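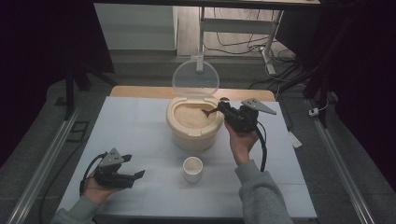

Dry Goods and Pantry Walk-Through, Tessier House shared kitchen
June 10, 2025
Marks: OK, FIX, or SEE COMMENT

1. Dry goods in lidded containers. OK
Comment: Rice, oats and lentils all comply. The flour remains in its paper sack inside a second paper sack. I am told this is a system.

2. Lids close fully. FIX
Comment: The pasta bin closes if you lean on it. Food safety should not depend on body weight.

3. Scoops washed and stored outside the food. FIX
Comment: Two found buried handle-deep in sugar. Hooks were put up for this in November and currently hold a calendar and someone's bike lock.

4. Containers labeled with contents and date opened. SEE COMMENT
Comment: "Not salt" is not a label. It does raise a question I would like answered before dinner.

5. Nothing stored on the floor. FIX
Comment: One 51-pound sack of onions by the back door. It was there last time too and has begun to sprout, so we may soon need a garden checklist.

6. Signs of insects or mice. OK
Comment: None on any shelf. Traps behind the Koseck freezer are empty and very dusty.

7. Pantry temperature. SEE COMMENT
Comment: Thermometer reads 74 F, a little warmer than I'd like. Move the cooking oil off the top shelf and leave the vent open. The vent is the thing with the cookie sheets in front of it.

8. Step stool stable. FIX
Comment: Rated for 300 pounds, according to the sticker. The sticker is the sturdiest part. Take it out of use until the left foot has a rubber cap.

9. Fire extinguisher reachable and in date. OK
Comment: Tag 732, needle in the green. Please stop hanging aprons on it.

10. Allergen shelf kept separate. FIX
Comment: Peanut butter on the nut-free shelf, facing forward. Moved to shelf two. Wipe down the whole shelf before anything goes back.

Items 5, 8 and 10 to be fixed before the kitchen is next booked. New stool caps can be ordered through Trerell, same account as the mop heads.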